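Bernd Kuhlmann
Robot trainer at Mivley, posting from the Vonik open day

6 July 2026

Spent the day at the Vonik open day in Fandelby. I'll put my notes up as a thread, mostly for the people at work who couldn't come.

1/ Getting there: take the bus from the station. The car park is small and was full when it passed. You sign in at the front desk, get a sticker, and they walk you over in groups of 25. I was in the second group.

2/ The building used to be a carpet warehouse. Now it's offices at the front and test bays at the back, split up with partitions. Coffee was free and better than ours.

3/ First talk was from the Brunet side. Brunet is their software for teaching an arm from recorded demonstrations. A person does the task by driving the arm, the arm's movements and camera pictures get stored, and a model is trained on the lot. Most of you know this bit.

4/ The number I wrote down was 676. That is how many demonstrations they have kept for their household objects set. They threw away more than they kept in June, mainly for bad starts and operators changing their mind halfway.

5/ Then on to the bays.

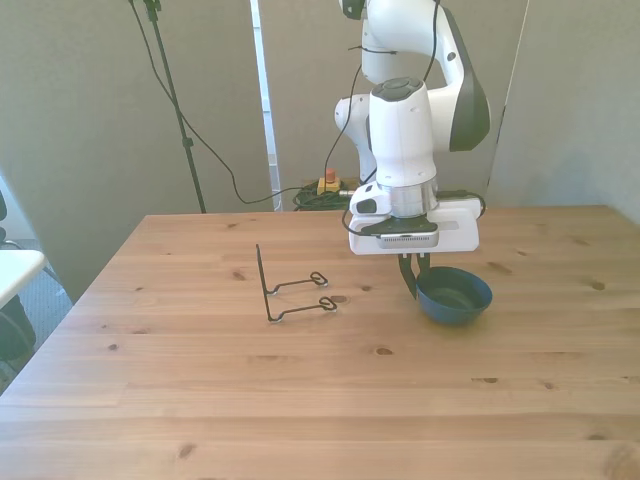
6/ I went for the table tasks, as that's what we'd be buying it for. Single arm, two fingers, one operator at a time. The thing I wanted to see was how it copes with awkward shapes. A bowl is fair enough, you come down over the rim with one finger either side and close. The bent black wire piece on the same table is a different matter. It has an upright and two arms with a loop at each end, and there's very little for a gripper to get hold of. I asked which of the two they find harder to teach and the answer was the wire, by a long way.

7/ Someone asked about the emergency stop. Their rule is that the operator and whoever is minding the bay both know where it is before the power goes on. Same as ours. I'd still like ours to be written on the wall.

8/ Visitors could have a go. You get a short briefing, then a few minutes on the controls. I was slow. My habit is to move sideways and down at the same time and their trainer told me to finish one before starting the other. It did help.

9/ Speed for visitors is turned well down. At 100 per cent it's a lot quicker than I expected and we all watched that from further back.

10/ Second half was about cameras. They record from a fixed one and from one at the wrist, and they went through what each is good for. The fixed one tells you where things are. The wrist one tells you what's going on right at the fingers, and for a lot of the time between tasks it has nothing to look at except the table.

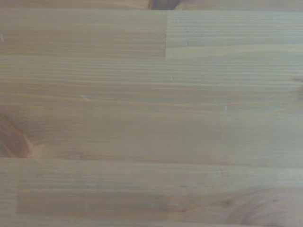 Bernd Kuhlmann
Robot trainer, Mivley

11/ Table surfaces got more discussion than I'd have guessed. Plain white tops give the software very little to go on when the wrist camera is close in. Pine boards give it knots, joints and grain, even when the picture is a bit soft. The risk is the other way round: if every demonstration is done on one table, the model can end up leaning on a certain knot. Their advice was to turn the table or swap it now and then. We have never done that.

12/ I asked about marks and dust. They wipe down at the start of a session and otherwise leave it alone. Small nicks stay. They'd rather the model got used to them.

13/ Prices. No list price for Brunet yet. The arm hire is by the month, with a minimum of three. I've got the sheet and will bring it in.

14/ Training for new operators takes roughly 21 hours before they let anyone record data that gets kept. We do about half that. I think theirs is nearer the mark, judging by our June batch.

15/ Things I didn't get to: the warehouse picking bay (queue too long) and the talk on grippers, which clashed with my turn on the controls. If anyone else from Fandelby way went to that one, please send me your notes.

16/ They're planning another open day but had no date for it. You need to book, they were turning people away at the desk by mid-morning.

17/ On the bus back now. Will answer questions tomorrow when I've got a proper keyboard.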